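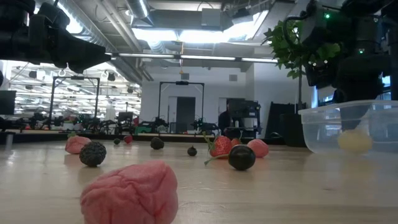 *Dough balls, play fruit and the tub, Tuesday.*

**Soft dough and teleop demos: worth it?**

**Dace Uibo**
I've recorded 28 remote-control demos of putting fruit in the tub. The trained policy copes with the strawberries and squashes the dough. Do I just record more?

**Normunds Ots**
More data always helps. Go to 62.

**Soudabeh Bahrami**
I doubt it. If you squeeze too hard while driving the arms, 62 demos teach the same squeeze. Replay 6 and check how far the gripper closes on the pink balls. Then re-record only those, slower.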